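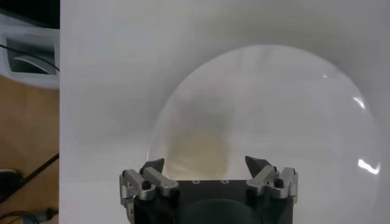
About Devent

Devent records robot demonstrations. Customers send us a task, usually with the parts and fixtures that go with it, and our operators perform that task through a robot arm until there is enough material to train a control policy. The customer receives the recordings, the calibration files and a written report. We do not sell robots and we do not sell trained models.

The company was set up by Halina Czerwiński, who had spent the previous part of her career writing inspection software for packaging lines. Her first contract was for a single task, sorting molded trays, and was done with one arm in a rented unit. There are now 11 people on staff. Seven of them are operators, and the rest divide their time between hardware, data review and customer work.

What we do

Two methods are in regular use. The first is hand guiding, where the operator holds the arm near the wrist and moves it through the task with the motors in a compliant mode. It is quick to set up and gives good results for slow motions with few contacts, such as wiping a surface or placing a part in a shallow tray. It has a known drawback: the operator's hands and forearms can end up in the camera view, and a policy trained on such recordings will not see them at run time. We handle this by playing the recorded motion back on the arm and recording the cameras during playback.

The second method is remote control. The operator sits at a leader arm with the same joint layout as the working arm, or uses a handheld controller where the customer's arm has no matching leader. Grip opening is set by a trigger. Most of our work is now done this way, including nearly everything that involves thin, smooth or see-through objects. Those are hard to grasp on a fixed trajectory, and the operator needs to be able to stop, back off and approach again.

Every station has a camera at the wrist. Fixed cameras are added when the task calls for them. Wrist video is stored with joint positions, gripper opening and the operator's commands, all on one clock. Commands and measured positions are kept as separate channels, as some training methods use one and some the other.

Clear plastic and other difficult parts

A large share of requests concerns transparent parts: domes, lids, covers, blister shells. Depth sensors tend to return gaps or the surface behind the part, so the usual approach of fitting a model to a point cloud does not go far. Demonstration is a reasonable alternative. The operator works from color video alone, which is the same information the policy will have.

A clear dome on a white surface is one of our standard setups. The rim gives a faint outline and the rest is mostly highlights, and the highlights move when the wrist camera moves. For this reason we vary the lighting between sessions on purpose and log each change. Recordings made under a single lamp position have given poor results in our own tests, even when the number of demonstrations was high.

The standard gripper for this work is a two-finger unit with parallel-bar linkages and pointed black fingertips. Its fingers open wide and stay in the view of the wrist camera, so the gap between the tips and the part can be judged from the video. Other fingertips are fitted on request, and the change is noted in the session record.

How a project runs

A project starts with a task description of one or two pages. We ask for the starting conditions, the end condition, and what counts as a failure. If the end condition cannot be checked from the recordings, we will propose a different one before starting.

A trial batch follows. The customer reviews it and either approves the setup or asks for changes. The main batch is then recorded in sessions of fixed length, with operators rotated between sessions so that no single person's style dominates the set. Failed attempts are kept and labeled. Attempts in which the operator failed and then recovered are labeled separately – several customers have asked for these and nothing else.

Review is done by someone who did not record the session. Reviewers check clock alignment, dropped video and the start and end marks.

Past work

Our largest set so far was recorded for Kuruc, a maker of display cases, and holds 3863 demonstrations of picking up clear covers and seating them on a base. A smaller set of 235 was made for Brurkex to compare hand guiding with remote control on the same task and the same arm. The report from that comparison is available on request, with the customer's part drawings removed.

Station control and recording run on Gotemov, our in-house software. Customers receive a copy of the reader along with their data. The recorder itself is not licensed separately.

Working with us

Recordings belong to the customer. We keep a copy for a limited period, stated in the contract, in order to answer questions about the data, and then delete it. Customer parts are returned or scrapped as instructed.

New projects are scheduled in the order in which task descriptions are approved. Visits to watch a session can be arranged once a trial batch has been agreed. Operator openings are posted in October – experience with robots is not required, but applicants complete a short remote control exercise on site.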